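Small objects on a shared worktop: a study of sorting and putting away

Nillura Workshop Course, second-year project report

1. Background

The Mirnwood room is used by two course groups during the week and by a play library at weekends. Toys from the play library are small, light and easily mixed up with our own parts. At the start of term the shelves held several trays with no labels, and a good part of each session went on finding things. Our task was to look at how small toys are laid out, handled and put away on a shared worktop, and to suggest a layout that the next group could keep to without having to be taught it.

The project was limited to the worktop itself and the shelf beside it. We did not look at the cupboards, which are locked outside library hours, or at larger items such as the play kitchen.

2. The work surface

Before this project the toys were sorted straight onto the slatted aluminium table. The slats are strong and easy to wipe along their length, but they are a poor surface for small round things. A marble or a small ball settles in the nearest groove, and flat pieces tip when one edge sits over a gap. Bits of string and torn packaging also collect there.

We tried three coverings: a felt mat, a sheet of brown card and a large white board with a marble pattern. The felt held everything still but picked up dust and threads. The card was fine for a day and then curled at the corners. The board was the heaviest and the easiest to clean, and its edges gave a clear limit to the sorting area. Anything off the board was treated as not yet sorted.

The one drawback of the board is its gloss. Under the ceiling lights it throws back a bright patch, and pale or clear pieces are hard to see inside it. Darker and stronger colours give no trouble.
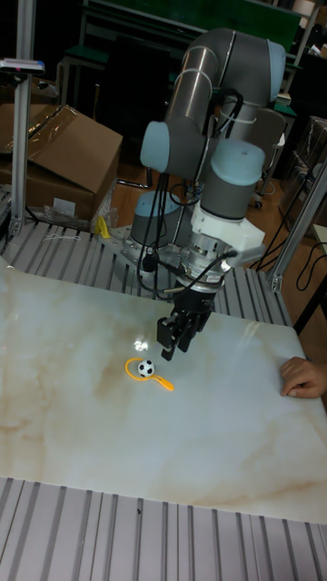

Report and layout drawings: Kieran Ní Bhriain
Sunday, October 21, 2018

The yellow toy magnifying glass and the small black-and-white football became our usual test pair. They came from different sets, and on paper they belong in different trays: the magnifying glass with the Ukier explorer toys and the football with the Brabec sports figures. In use they kept turning up together. The ring of the magnifying glass makes a good seat for the ball, and people who wanted to stop it rolling away put it there without thinking much about it.

This gave us the idea for the holding rings. A round toy needs only a low edge to keep it in place, and a ring does this while leaving the toy easy to pick up from above. A deep cup does the same job but hides the toy from anyone sitting down, and small fingers have trouble getting it out again.

3. Sorting method

We first sorted by set, following the lists kept by the play library. The lists cover 627 pieces, many of them nearly the same. Sorting by set was slow and needed the list open on the table the whole time. Pieces with no maker's name had to be left to one side.

We then sorted by shape and behaviour:

Rolls: balls, wheels, beads
Lies flat: tiles, cards, thin figures
Has a handle: magnifying glasses, spoons, nets
Everything else

The second method was quicker for people new to the room. It also meant that a piece could be put away by someone who had never seen the set it came from. The "everything else" tray filled up faster than we wanted and had to be split in two, one part for soft pieces and one for hard.

4. Layout of the board

Sorting goes on in the middle of the board, slightly nearer the left, with the right-hand edge kept free as a place to rest a hand. We had drawn trays along both sides at first, but people leaned on the right-hand ones and knocked them. The trays now stand on the shelf and are brought over one at a time.

Packaging is the weak point. Plastic bags get put down behind the board and forgotten, sometimes with a piece still inside. A bin clipped to the table leg helped on the days when it was emptied.

5. Results and remaining work

The layout was used for 19 sessions. Putting away took less time at the end than at the start, though the groups were also getting used to the room, and we cannot separate the two effects. Fewer pieces were handed in from the floor.

Still to be done before December: a matt cover for the board, printed labels for the trays, and a set of holding rings in two sizes. The small size fits the football. The larger one has been drawn but not cut, as the Brabec wheels we meant to measure are out on loan.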